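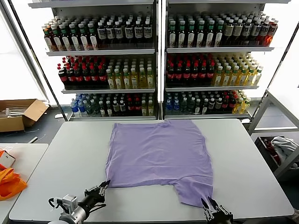 Moved from a humid climate to a cold one: where should I set the humidifier, and why are my windows wet if the air is dry?

Posted by Zahira Rahman
December 18, 2024

I moved to Prullby in May from Ayala, where the air is damp all year and the only moisture problem I ever had was too much of it. The house here is two stories, wood frame, forced-air gas furnace, with a bypass humidifier on the return duct (Hanemel, no model number that I can read, the label has faded). The previous owner left it set near the top of the dial and I didn't touch it.

Since the cold weather started I have two things happening that seem to contradict each other.

First, the air feels very dry. Static shocks, cracked knuckles, and the hardwood in the hallway has opened up visible gaps between boards. My hair does nothing at all now, after a lifetime of doing too much.

Second, there is water on the inside of the upstairs bedroom windows every morning, and on the coldest mornings a strip of ice along the bottom of the glass. The paint on one sill is beginning to lift. The downstairs windows are mostly fine. The bathroom window is wet too, but I expected that.

I bought a Stasteo hygrometer and put it in the upstairs hall. It reads lower than anything I ever saw in Ayala. So by that number I should add moisture, and by the windows I should remove it. Raising the dial makes the windows worse. Lowering it makes my hands worse, or at least I think so.

What I would like to know:

Is there a correct setting, or does it change with the weather?
Is the hygrometer likely to be wrong?
Why upstairs and not downstairs?
Does the ice mean the windows have failed?

The windows are double pane with vinyl frames. The bedroom doors are closed at night. There are cellular shades on the bedroom windows and I keep those closed too.

coldside_hvac

The two readings do not contradict each other. Relative humidity is the amount of water vapor in the air compared with the most that air could hold at that temperature. Your hygrometer is measuring in the hall, where the air is warm. The air touching the glass is a lot colder and can hold less, so the same air that reads dry in the hall can be saturated at the window. When the glass is below the dew point of the room air, water comes out on it. When the glass is below freezing as well, you get ice.

This answers the first item. There is no single correct setting. The highest humidity you can run depends on the coldest interior surface in the house, and that depends mainly on the outdoor temperature. As it gets colder outside, the setting has to come down. A manual humidistat usually has a small chart printed beside the dial or inside the cover, with outdoor temperature on one side and dial position on the other. If yours is missing, the maker's installation sheet should have it. Follow the chart as a starting point and then let the windows correct it. If there is a thin line of fog at the lower edge of the glass at breakfast and it clears by midmorning, you are near the limit. If water is running onto the sill, you are over it.

Change the dial before the cold arrives. The house stores moisture in drywall, wood, bedding, and carpet, and it gives that back slowly. If you turn the dial down on the evening of the cold night, the windows will still be wet in the morning and you will conclude that the dial does nothing. Turn it down the day before. Some humidistats come with an outdoor sensor and do this automatically. They work reasonably well if the sensor is on a shaded wall and away from the dryer vent.

Regarding the hygrometer: consumer units are commonly off by up to five percentage points, and more at the dry end of the range. You can check it with a salt test. Put table salt in a bottle cap, add enough water to make a thick paste with no standing liquid, and seal it in a zip bag with the hygrometer overnight at room temperature. Sodium chloride holds the air above it at a known humidity, about three-quarters of saturation. Note the difference between that and the display. It is a single point and doesn't prove accuracy at low humidity, but it will tell you whether the unit is badly wrong. Do not let the paste touch the sensor.

Upstairs versus downstairs. Several causes, and you likely have more than one.

Warm air rises and leaks out at the top of the house. Cold outside air comes in at the bottom to replace it. The lower floor therefore gets a steady supply of dry outside air past the window frames, and the upper floor gets air that has already picked up moisture from the kitchen, the people, and the humidifier.

People breathe out water all night. With the bedroom door closed, that water stays in the room unless there is a return grille in there.

The shades matter more than most people expect. A cellular shade is insulation on the wrong side of the glass for this purpose. It keeps room heat off the window, so the glass gets colder, but it does not seal well enough to keep water vapor out. I measured the glass in one of my own bedrooms with the shade down and then with it raised a few inches off the sill, and the raised position was nine degrees warmer at the bottom edge. (Fahrenheit, contact probe, a windy night. Yours will differ.)

Ice along the bottom does not mean the windows have failed. The bottom edge of an insulated unit is always the coldest part, owing to the spacer between the panes and to the cold air sliding down the glass and pooling there. A failed seal shows up as fog or mineral haze between the panes, where you can't wipe it off. If you can wipe it, the seal is not your problem.

Order in which I would do things:

Turn the humidistat down well below its present position and leave it alone for several days.
Raise the bedroom shades a hand's width at night.
Leave the bedroom doors open, or at least ajar.
Confirm that the supply registers under those windows are open and not covered by a rug or a bed skirt.
Run the bathroom fan during showers and for a while afterward, and check outside that the flap really opens.
Dry the sills each morning until the above takes effect. Water sitting on a sill will get under paint in one season.

After that, bring the dial up slowly until you see the fog line, and back off slightly.

The floor gaps are seasonal. Boards shrink across their width in dry air and close up again in summer. Do not fill them now. Filler put in during winter gets crushed or pushed out when the boards swell.

rkd_basement

just get a dehumidifier for the bedroom, fixed mine

coldside_hvac

A dehumidifier running in the bedroom while the furnace humidifier runs in the return duct means paying twice to stay in the same place. Turn the humidifier down first.

mapleandfifth

Agree with the long answer. A few additions about the humidifier itself.

Check the bypass damper. On most bypass units there is a lever or knob on the round duct between the supply and return, marked summer and winter. If it was left on summer, the humidifier gets little or no airflow and the water goes straight down the drain. In that case the dial isn't controlling much, and the moisture on your windows is coming from people, cooking, and showers. You say that raising the dial makes the windows worse, which suggests it is open, but look anyway.

Pull the pad. It should be replaced every heating season. An old one is stiff and white with scale, and water runs down the front of it without wetting the middle. If the previous owner ignored the chart, I would not assume the pad was changed.

Size is worth considering. Humidifiers are rated by the floor area they can serve, and the rating assumes a tight house. A unit sold for 3,000 square feet in tight construction will cover a good deal less in a leaky one. If your reading stays low with the dial all the way up in mild weather, the fix is usually air sealing at the attic hatch and the rim joist. A bigger humidifier would put the additional water into the attic, where you can't see it freeze. While you are up there, look at the underside of the roof sheathing for frost or dark staining around the nail tips.

About the hands and the static: some of this you will simply have in Prullby in winter. The humidity the windows can tolerate in severe cold is lower than what feels comfortable to someone used to a damp climate. Ointment works better than lotion for cracked knuckles, applied while the skin is still slightly damp. For static, cotton sheets and dryer settings that stop before the load is bone dry help a little.

Zahira Rahman

Thank you. The damper is on winter. The pad was solid white and part of it broke off when I took it out, so a new one is on order. There is a chart, inside the humidistat cover, and my dial was far above where it should be for the temperatures we have been getting.

I have turned it down, raised the shades, and left the doors open. The salt test is in its bag on the kitchen counter. I haven't been into the attic yet. Is there a best time of day to look for frost on the nails?

mapleandfifth

Early morning after a cold, clear night, before the sun is on the roof. Bring a flashlight and stay on the joists.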